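Last updated: May 3, 2025

Clearing out my letters, at long last

I've been putting off the paperwork since September, when we moved into the flat in Pormont, and I'm a little ashamed to say that most of it was still in the same carrier bags it travelled in. Bank letters, the boiler booklet, a postcard from Sarantis that I'd been meaning to pin up, and far too many takeaway menus. You know the sort of pile!

So last weekend I made a big pot of tea, put the radio on and sat down on the floor with the lot. It took me 3 hours (with a break for toast) and I filled 4 bags for recycling, and I must say I slept beautifully afterwards. What I'd been missing all these years was somewhere for post to land when it comes through the door – I always used to put it on top of the fridge, where it went to die. Two tiers of wire mesh are plenty for a small household, I think, with new things on top and anything waiting for an answer underneath.

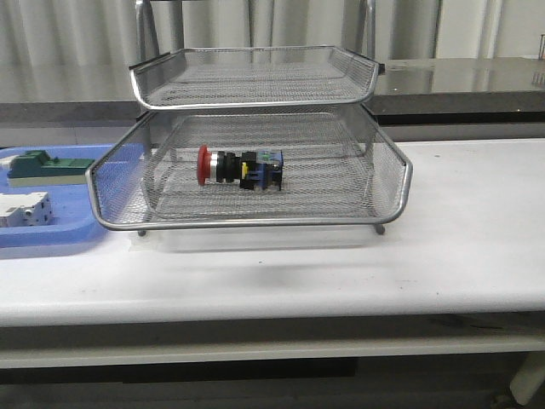
What I kept

Anything to do with tax stays for 6 years in our house, tied up in a shoebox. I kept my gran's recipe cards too, of course, and the guarantee for the kettle, and every single birthday card. I did try to be strict about those, but then I started reading them and that was the end of that.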